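4. What the diaries told us about weekday cooking

I should say at the start of this section that I'm not a nutritionist. I came to the Kivton study from housing research, and what I wanted to know was fairly plain: when people move into a smaller flat, what happens to their tea? The 116 households who kept diaries for us had all moved within the same year, most of them into the new blocks at Rosevmont and the rest into older terraces on the Starnirside estate. Between them they sent back 833 usable entries, some of them a single word ("toast") and some running to both sides of the sheet with arrows.

4.1 Tins, packets and the shrinking cupboard

The first thing I noticed, reading the entries in one long sitting in December, was how often tinned food came up. In the first round of diaries people talked about tins as a fallback. By the second round the tone had changed, and tins were simply what the meal was built on. Tomatoes came up more than anything else (with pasta, with eggs, with rice, once with fish fingers, which I have since tried and can recommend). Cupboard depth seems to matter here. The Rosevmont kitchens have shallow wall units, and several people wrote that they bought tins for the plain reason that tins stack.

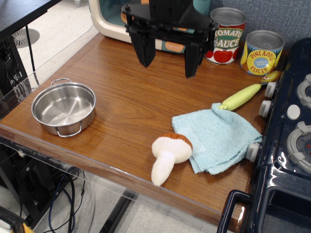 Figure 4a. Play-kitchen pieces on a wooden table, including a can labelled "TOMATO SAUCE".

I had expected the bigger households to cook from scratch more often, and they did, but by a much smaller margin than the earlier Åberg survey led me to hope. Part of this may be down to how we asked. Åberg's form had a tick box for "home-cooked", and ours left a blank line, so a jar of sauce over fresh vegetables could go down as almost anything. I've left these mixed meals in a group of their own (see 4.3) and I'd ask readers not to fold them back into either side.

4.2 One pan or the microwave

Now the part I enjoyed most. Of the households who moved to Rosevmont, 63 filled in the extra sheet on equipment, and their answers split quite neatly. One lot had given up on the oven and did nearly everything in a single pan. The other lot had moved over to the microwave, often for things I would never have thought of putting in one - porridge, poached pears, a whole Sunday cauliflower. Hardly anyone did both in the same evening. Worktop space was the reason people gave again and again, and I believe them, having tried to chop an onion in one of those kitchens myself.

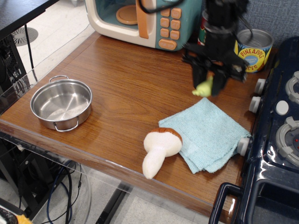

Figure 4b. Toy microwave and small stainless steel pot.

There were 24 households who said they had bought a new appliance after the move, and I was surprised by how cross some of them were about it. They had paid for the thing, found it a home on the worktop, and then lost the one clear patch they used for everything else. A few wrote that it had ended up in the bedroom. We didn't ask about bedrooms, and I wish we had. 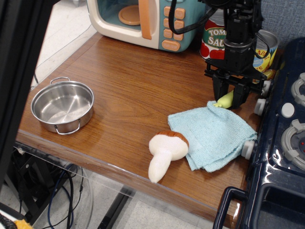 The Starnirside entries are harder to sum up. Those kitchens are older and a bit larger, and people there wrote far more about gas bills than about space. They batch cooked at weekends, froze what they could and ate the same stew until they were sick of it. I don't want to lean on this too heavily, as the second round on the estate went out late and the returns were patchy, but the pattern holds when I drop the short entries.

4.3 Mixed meals

As promised, the awkward group. I counted a meal as mixed if the diary named at least one fresh ingredient and one ready-made one, leaving out bread, butter and anything described only as "sauce".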